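# Chapter 5: Folding, Flat and Square

Pick up any T-shirt from the bottom of a drawer and you can read its history in the creases! There's the one from the clothesline, the one from being shoved in beside the socks, and (if you're lucky) a clean, straight one where somebody took the time to fold it properly. In this chapter we're after that last kind.

Folding is one of my favourite things to teach, and it needs so little gear. A flat table and a piece of clothing will get you going. Bright, solid colours are wonderful for beginners, as the edges stand out well against a pale tabletop and you can see straight away when one layer has slipped past another.

By the end of the chapter you should be able to:

- lay a garment flat and smooth it from the middle outward
- fold to a square or a rectangle of a chosen size
- spot an uneven edge and fix it without starting over
- stack a full basket so the pile doesn't lean

**Words to know:** *layer*, *crease*, *flap*, *fold line*, *grain*

### Before you begin

Parvaneh Salehi taught the Batano laundry course for years, and she had every new class fold the same shirt 2 ways before she said a word about method. Try it yourself. Fold a shirt the way you do at home, then unfold it and look hard at the lines left in the cloth. Are they parallel to the hem? Does one corner sit lower than its neighbour? Jot down what you find, and keep the note handy for Activity 5.3, when you'll fold the same shirt again.

Section 5.1 begins with corners. Both hands work at the near edge, one at each lower corner, so the cloth can be drawn gently toward you and kept straight. Take your time with this part. It's a real pleasure once your hands have the feel of it, and the sleeves in Section 5.2 will go far more easily!

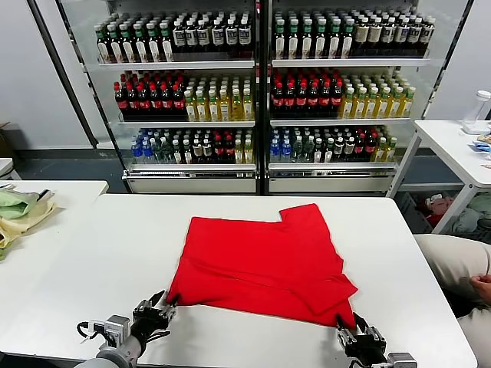 116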